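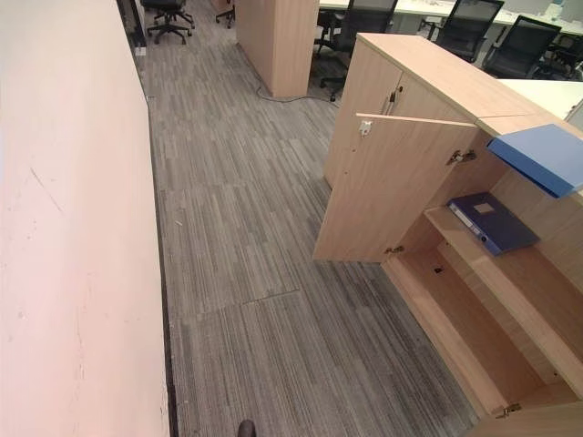
About us

G'day, and thanks for clicking through to the page hardly anyone reads! I'm the one who answers the phone at Drakos, writes the quotes, and does most of the early starts, so if you've rung us before we've probably had a yarn already.

Drakos is a small bookkeeping and payroll practice in Gostmont. We look after cafes, plumbers, hairdressers, a couple of dairy farms out past Davcombe, and one very busy wedding florist. I started it at my kitchen table with a laptop and 2 clients, both of whom are still with us (and both of whom still send their fuel receipts in a bread bag, bless them).

How it started

I'd spent years doing the books for a timber yard in Flerurcombe, and I loved it – the counter banter, the smell of the place, the mad scramble every quarter when the BAS was due. What I didn't love was watching good tradies lose their weekends to paperwork. A mate asked if I'd sort out his wages after hours, then his brother-in-law asked, and by the end of that winter I'd handed in my notice.

These days we have 41 regular clients. I could tell you we planned it that way, but mostly people talk at footy.

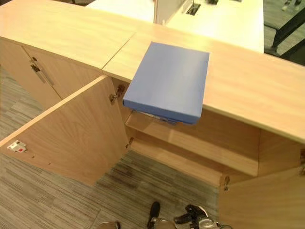
The first thing we do with anyone new is sit down for a proper chat, usually an hour, and it doesn't cost you anything. Bring whatever you've got. I want to hear how you get paid, who you pay, and which bit of it makes you want to throw the computer in the creek. After that we'll set up your software, tidy the backlog and give you a fixed monthly price in writing.

What we're like to work with

We ring you back the same day. We'll explain super, leave loading and GST in ordinary words, as many times as you like, and we won't tut at you for being behind (I once opened a client's glovebox and found the best part of a financial year in there, so you won't shock me).

We do nag, though! If your payroll hours aren't in by 2 pm you'll get a text, and then another one. Clients tell me they've come to rely on it, and I choose to believe them.

Every autumn we run a free Saturday morning session for people starting their first business. The last one raised $3546 for the Gostmont pool, thanks to the sausage sizzle and a very competitive cake stall.
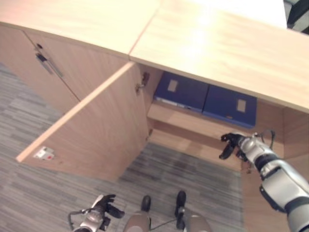

Come and see us

We're upstairs from the bakery in Gostmont, 200 metres from the station, with parking out the back off the lane. Mornings are the best time to catch me. If you're out Davcombe way and can't get in, give us a ring and I'll come to you – I'm happy to work at the kitchen table, and I take my tea with milk.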